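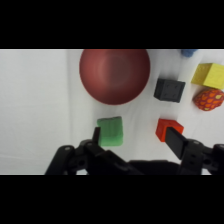

Bench notes, September 10, 2022 - what we buy next

I spent most of the morning with the spreadsheet open on one side and the arm on the other, which is a lovely way to plan a budget and a slow one. Solène Barbier wants the order list before she talks to Wavora again, so I'm putting my thinking down while it's fresh.

Finger pads first. The Evby quote is 290 for the set with the softer facing, and Barros will do a plain set for 207. I lean toward Evby, mostly for the soft-looking things like the green piece. The hard cubes would be happy with either, I think, and if all we ever picked up were cubes I'd take the cheaper set and be done with it! Thibault Mallet disagrees and says we should get the plain ones and glue on our own facing. He may well be right, he usually is about glue.

Objects: I'd like 20 more, nothing fancy, with a better spread of sizes. We are heavy on small blocks, and the red bowl is still the only container I've put on the list. Two or three smaller bowls would be nice.

White cloth: order another length. It creases, but the colors stand out well against it and I've grown fond of it.

Spare linkage parts - still waiting on Skesbridge. They promised a price in August. Four of each pivot pin, if they sell them singly.

Ask Solène whether shipping comes out of our line or hers.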